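Unit 2: Planning and buying the equipment for a small robot cell
Course handout, revised 9/28/23

Please read this handout before the budget exercise. It continues from Unit 1, where we chose the task for the arm and wrote the list of movements. Now we have to pay for it.

1. Start with the task, then look at the catalogue

Many students open the catalogue first and fall in love with an arm. After this, the task must be changed until it fits the arm. Please work in the other direction. Write on one page what the arm must hold, how heavy it is, how far it must travel and how often. When the page is ready, cross out every model which cannot do it. Usually the list becomes short very quickly.

In our practice case, the workshop is called Innes and it repairs control units for kitchen equipment. The arm must hold metal parts by a thin edge while a person works beside it with boards and wires. This tells us already several things: the load is small, the fingers are more important than the reach, and the speed can be low.

2. What belongs in the budget

The price of the arm is only one line. For the practice case we use these quotations, all in dollars and before tax:

Arm with controller, supplier Starkari: 2349
Everything else together, upper limit: 2000

"Everything else" is the part where the plans go wrong. It has to cover the gripper and one spare set of fingers, the wrist camera with its cable, the power supply, the emergency stop, the mounting plate, the connectors and the wire, and the freight. Last August one group forgot the mounting plate completely and had to order it separately, with a second freight charge which was higher than the plate.

Do not put a line called "various" in your budget. If you do not know the price, write the name of the item and the word "open", and ask the supplier. I will send back every budget with a "various" in it.

3. Gripper fingers

The fingers wear out before anything else, so treat them as a consumable and not as a part of the machine. Ask the supplier three questions:

Can I buy the fingers alone, or only the complete gripper?
Which shape of finger is meant for thin sheet and narrow edges?
Will the fingers leave marks on a polished surface?

The last question is often answered with "normally no". Ask for a sample and try it on a piece of scrap in the same finish as your own part.

4. Small electrical items

Terminal blocks, spade connectors and cable are cheap one by one, but the colours and the sizes must match to what you have already in the drawer. Check the size of the connector against the wire and also against the crimping tool. If the tool is missing, it goes into the budget too. Order the wire in all the colours that your drawing uses. It is a false economy to use red for everything, and the person who makes the repair later will not thank you.

5. Comparing the offers

Ask for 3 offers for the arm and write them in the same table. In the practice case the other two come from Monia and Kidero. Monia includes the controller software for one year only. Kidero has a longer delivery time, but the spare parts are kept in the country. Neither of these facts is visible in the price, therefore your table needs a column for the licence and a column for the delivery of spare parts.

Give each column a weight before you see the numbers. When you choose the weights afterward, you only confirm the offer that you liked from the beginning.

6. Order of purchase

First the arm and controller, then the gripper, then the camera, and the small items last, with one exception: the emergency stop must be on the bench on the day when the arm arrives. Without it we do not switch on the power.

7. For the exercise

Bring your one-page task description, your table with the offers and your budget on a single sheet. Mark the open items in colour. Write at the bottom who in your group will phone which supplier. Figure 1 belongs to sections 3 and 4.
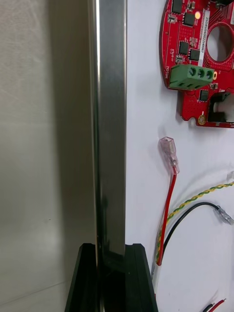 Figure 1. Gripper fingers on a narrow polished metal edge, with a red circuit board, a green screw terminal block and wires with spade connectors alongside.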